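Last updated: Jan 7, 2026

Gripper notes - wide fingers vs narrow fingers, in sim

Picked this up again after the break, mostly so that Tayla and Ozan aren't starting cold when they get back to it. Bienvenido had left the Vindlow arm file in good order, bless him, so I only had to swap the hand and check that the wrist camera came along with it. It did, after I fixed the parent link. Same mistake as in May, and I even had a sticky note about it.

The two hands are the Negash (blocky fingers, wide) and the Istska (narrow, with the little rounded pads). Same arm, same controller, same 20 start poses for each, and the room dressing shuffled between runs so the camera policy can't lean on one background. I gave each hand 171 tries all up. The Negash got 108 clean grasps and the Istska got 47 before I stopped counting hers as a fair go - the pads were sinking into the objects and the solver was flinging things across the room. That's a contact stiffness problem and I'd rather sort it out than pretend we have a comparison.
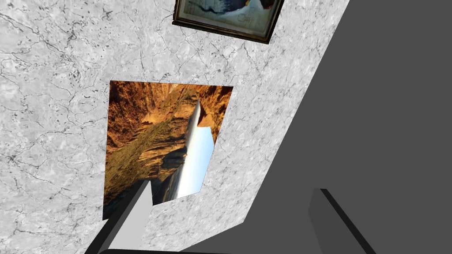 What I keep coming back to with the Negash is how much of the wrist view the fingers use up. It's a lovely solid hand and I trust it with anything heavy, but the closer you get to the target the less you see of it, and at steep wrist angles the policy seems to get muddled about which way is up. Princess thinks we should move the camera out on a longer bracket. I'm more inclined to tilt it a few degrees first and see, as a longer bracket means redoing the collision shapes, and I did those by hand last time and didn't enjoy one minute of it.

The other thing is shading. One finger can come out pale and the other nearly the same grey as whatever is behind it, depending on where the light sits. I'd like to try a plain coloured strip on both fingertips, in sim first, then on the real ones if Benjie can spare some tape.

The Nerkum controller behaved itself the whole way through, I'm pleased to say. Lag on the close command was up to two steps, no worse than before.

Still to do:
- stiffen the Istska pads and run her again from the start
- camera tilt, small steps, Negash only
- ask Ozan where he put the old lighting presets

Comments

Tayla Henare: Thanks for this! Please don't touch the collision shapes till I've merged mine, I've got a tidier set nearly ready.

Ozan Sarıgül: Presets are in the shared folder under "lamps". Sorry, I know.

Benjie Bañez: Plenty of tape. Blue or green?

Recent entries
Vindlow wrist joint, odd noise at low speed
Nerkum controller, first impressions
Fingertip pads, what we've worn out so far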